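5. Safe working practice for two-arm cells

5.1 Scope

This section applies to all Odo two-arm bench cells operated under the Valcárcel site rules. It is to be read together with Section 4 (Installation) and the local risk assessment. Revision dated May 20, 2024, approved by Wanda Dudek.

5.2 Before power is applied

1. Confirm that the operator's name is entered in the cell log and that the operator's training record is valid.
2. Check that each arm is firmly fixed to its rail. Mounting bolts shall be checked again after every 30 hours of running.
3. Inspect cable sleeves along the full length of both arms. A sleeve that is split or pulled tight at any joint shall be replaced before use.
4. Remove personal items, hand tools and drinks from the reach of either arm. Items required for the task shall be placed in their assigned positions.
5. Test the emergency stop. If either arm remains powered, isolate the cell and report the fault.

Note: Baskets fixed to the rails count as part of the cell. Their contents are to be listed on the task sheet.

5.3 Setting limits

1. Set the speed limit to 15 per cent for the first run of any new or altered task.
2. Load the reach limits for both arms from the Sotau controller. Limits copied from another cell shall not be used.
3. Run the task once with the grippers empty. One hand shall remain at the emergency stop throughout.
4. Keep a clearance of 300 mm between the two grippers unless the task sheet permits a shared zone.

CAUTION: Closing a gripper on glass may cause breakage. Where glass items are handled or discarded, eye protection shall be worn and the grip force shall be set to the lowest value that holds the item.

5.4 During operation

1. Do not reach over the front rail while either arm is powered, even when both appear to be at rest.

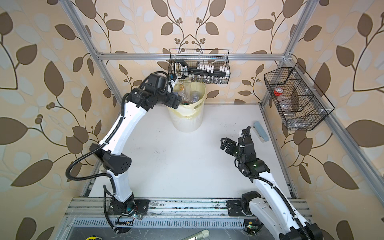

2. Stop the cell before emptying or moving a waste container. Its position shall be checked against the task sheet before work resumes.
3. Pause the task if an item falls outside its assigned zone. Recovery by hand is permitted only with both arms isolated.

5.5 After use

Return both arms to the rest position, isolate the supply and wipe down the work surface. Faults are to be recorded on Form 228 and sent to Pornthip Kaewmanee before the end of the shift.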